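Home Forums Celebrity & Media Music TV Archive Log in

Reading time: 4 min

Thread: Rweyemamu pulling the 83-minute interview -- what is the actual rights position?

trackfourteen wrote:
The long Rweyemamu interview disappeared from the Trillix catalog on Saturday. The fan pages are running the line that she "had it deleted" because of what she says about her former label in the second half. I doubt that is how it works. An interview subject does not normally own the recording. Trillix commissioned it, so the copyright should sit with Trillix or with the production company. Does anyone know what was signed?

mlowell_av wrote:
The production company was Burnero. Trillix only licensed it. The end card on the original upload reads "a Burnero production, distributed by Trillix." If the license had a fixed term, the removal could be an expiration and have no connection to the content.

trackfourteen wrote:
The end card does not give a term. Also, the other Burnero interviews from the same season are still up. I checked four of them this morning. A term expiration would usually take the whole batch down together.

Gable_R wrote:
It would not have to. Talent releases are signed per episode even when the license covers the season. A subject with enough leverage can get a withdrawal clause, which lets her pull consent within a set window after first publication. I worked in clearances for a small cable outfit and we had two of these in my time there. In both cases the notice went to the producer and the producer had to pass it to every distributor.

The other mechanism is a music cue. She sings part of an unreleased song at the piano near the end. If the publisher did not clear that, the distributor gets a claim and the fastest response is to take down the full program, then put back a trimmed version. I would look for a re-upload with a shorter running time before assuming anything about the label comments.
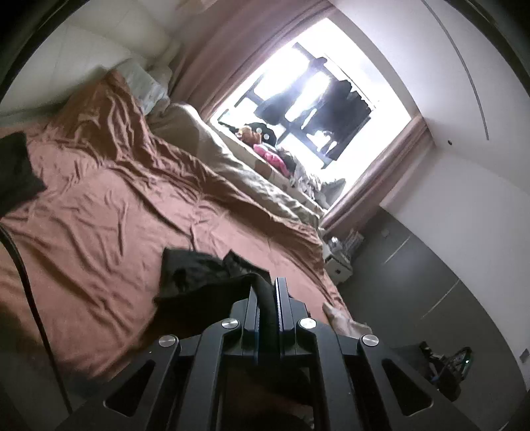
On the question of who can ask for removal, the short answer is anyone with a contract that says so. The label is not a party to the release. It could send a letter alleging defamation, but a letter alone does not oblige Trillix to act.

pinwheel_dept wrote:
Disagree with the last part. A letter does not oblige them, but in practice it is enough. The cost of keeping one interview online is a lawyer's time. The cost of removing it is zero. Distributors that size pull first and read later. The label remarks are the only part of that interview that got press, and it came down within days of the press.

Gable_R wrote:
Timing is not evidence of cause. The withdrawal window, if there was one, would also run from publication.

pinwheel_dept wrote:
You are citing a clause you have not seen. I am citing a date everyone saw.

Gable_R wrote:
I said "if there was one."

mlowell_av wrote:
Some of this can be checked. The Adbridge listing for the program still shows it as available for sponsorship, with 20 slots open. When a title is pulled for legal reasons the ad inventory is normally frozen the same day. The listing was live as of 9 p.m. That points to a temporary removal -- or to nobody at Trillix having told the ad side yet.

chepkoech_w wrote:
Chepkoech Wanyama here, I run the transcript archive. I have the full text of the version that was up. The song portion is short, roughly 40 seconds, and she introduces it as "not finished, not registered." That supports the music theory more than I expected. The label section runs much longer and names two executives.

I will not post the transcript while the status is unclear. Please stop sending requests. I had 800 messages by noon and cannot answer them.

pinwheel_dept wrote:
If she wrote the song herself and it is unregistered, who is making the claim?

Gable_R wrote:
Her publisher, if she has an exclusive writing agreement. Those generally cover anything written during the term, registered or not. She could perform it on camera and still not have the right to clear it.

trackfourteen wrote:
OK, that is a better answer than the fan pages have. So the test is whether it comes back shorter, and which section is missing.

pinwheel_dept wrote:
And if it comes back with the song in and the executives out?

Gable_R wrote:
Then I was wrong and I will say so in this thread.

mlowell_av wrote:
Update on the listing: Adbridge now shows "on hold" with no open slots. The program title has not changed. I have not found a notice from Burnero or Trillix, and I will check both again in the morning.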